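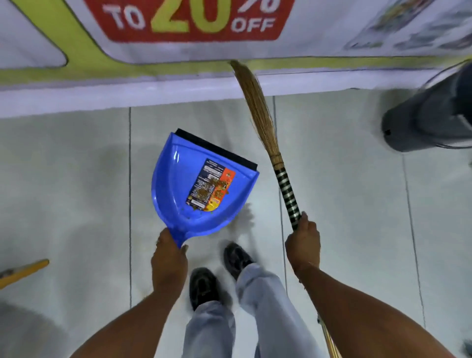
Blue dustpan and grass broom, sale banner behind

Consumer Forums > Reviews and Complaints > How company ratings are worked out

Hemmont score dropped overnight, no new reviews

tallyclerk
I keep a spreadsheet of ratings for household goods retailers on the Zaki review site. Hemmont's overall figure went from 3.9 to 3.4 between two evening checks in September. The review count was 2,867 both times. Has the weighting changed, or are reviews being swapped out?

pembroke_dock
Weighting. Zaki moved to a rolling window. Anything older than 12 months still shows on the page and still counts towards the total, but carries a fraction of its former weight in the score. Hemmont had a lot of old five-star reviews from when it did free delivery.

tallyclerk
Is that published anywhere? The help page I have saved says all verified reviews count equally.

pembroke_dock
It's in the notes for businesses, under score calculation. The public help page hasn't been updated.

rhubarb77
I don't think the window explains it. I track Brurkon on the same site, with a similar age profile, and its score moved by 0.1. Half a point with a static total looks more like removals matched by additions. Sort by newest and compare the review numbers in the links. Gaps mean deletions.
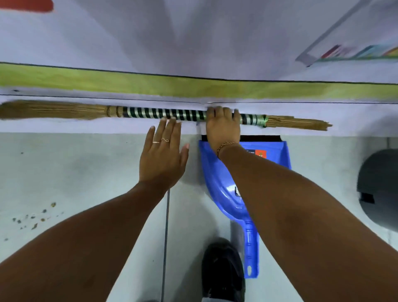
Broom along the wall, dustpan below

tallyclerk
Done. I went back through the most recent 400. There are gaps, but I have no earlier copy of the list to compare them with, so I can't say when they appeared.

gridref
Gaps in the numbering prove very little. The numbers are issued when a review is started. Abandoned drafts and failed email checks use one up as well. I left two unfinished last year and the numbers never appeared.

rhubarb77
Fair point on drafts. I would still expect the gaps to be spread evenly if that was the cause. Are they?

tallyclerk
Mostly. There is one run of 30 missing in a row.

gridref
A run like that could be a batch of invited reviews that went to a different branch page. Hemmont's Hinddale shop has its own listing. Check whether the missing numbers turn up there.

tallyclerk
They do, all of them. So no deletions in that run.

rhubarb77
Then I withdraw the part about that run. I still say the score change is too large for the window alone.

pembroke_dock
It depends how the stars are distributed by age, and you haven't posted that for Brurkon. Split both by year and the argument settles itself.

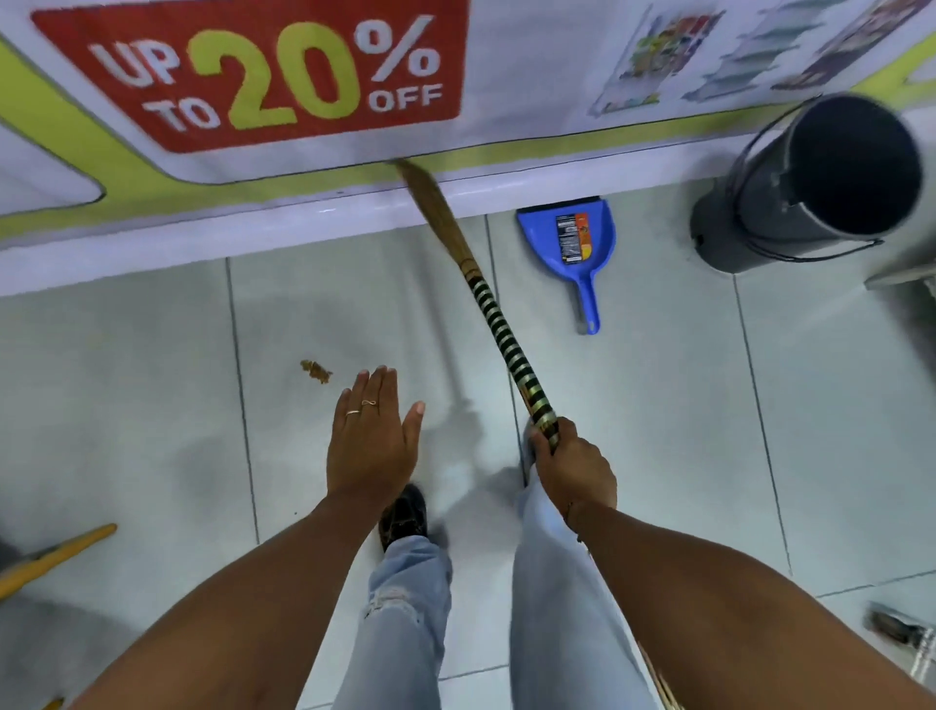 RELATED TOPICS: SCORES AND WEIGHTING

tallyclerk
Split by year for Hemmont: the older reviews average 4.3, the last year's average 3.2. With the old ones at a quarter weight I get 3.5, against 3.4 shown. I'll do Brurkon when I have time.

rhubarb77
What did you use for the cut-off, date of purchase or date of posting?

tallyclerk
Posting. Purchase date isn't shown on the older ones.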